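Setting up a wrist camera view in the Jultov arm simulator
Posted by Caroline Muli, Feb 3, 2022

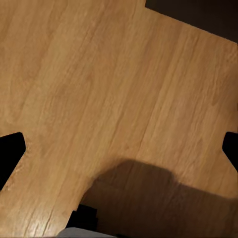

Jultov is the simulator that comes with the Skidusham arm kit. You can use it before the real arm is built, and most people should, since the kit takes an afternoon to put together and the software is easier to learn at a desk. This page covers the wrist camera only. For joint limits and homing, see the page by Imad Khoury.

What you need

- Jultov, build 2356 or later. Older builds have no wrist view.
- The arm file from the kit download.
- A table model. The kit has a few, and you can load your own.

Step 1. Load the table first

Open a new project and load the table before the arm. If you load the arm first, Jultov puts its base at floor height and you have to move it by hand. Wood textures are slow to load on older laptops. Wait until the grain looks sharp before you go on.

Step 2. Add the arm

Drag the arm file onto the project window. Pick "snap to surface" when it asks. Check the base from the side view - a small gap under it will throw off every height you set later.

Step 3. Turn on the wrist camera

Go to Views, then Add, then Wrist. A second window opens. The default tilt is 13 degrees, and I leave it there for flat tables. A little of the gripper should show at the bottom of the view. If it fills more than a quarter of the window, move the camera mount back one notch at a time.

Step 4. Set the light

Jultov starts with one lamp, high and to the side. The arm will throw a shadow on the table, often a large one. Leave shadows on if you plan to train or test anything that has to work on a real bench. Turn them off only while you are lining things up.

Step 5. Move the arm over bare table

Before you add any parts, jog the arm slowly over the whole work area with the wrist window open. Notches and cutouts in the table show up as solid black in this view, and so does anything past the edge. Write down the positions where black comes in. You will want to keep parts away from those spots.

Step 6. Save the view

Save it under a name you will know later. Jultov keeps four views per project and writes over the oldest one without asking.

Common problems

The wrist window is all black. The camera is inside the mount. Reset the mount and add the view again.

The picture jumps when the arm moves. Set the frame limit to match your screen. Cristóbal Ibarra found that closing the side view helps too.

The gripper is blurry. That is the lens setting, which copies the real camera. You can turn it off under Views, Lens.

The next page covers adding parts and the first pick.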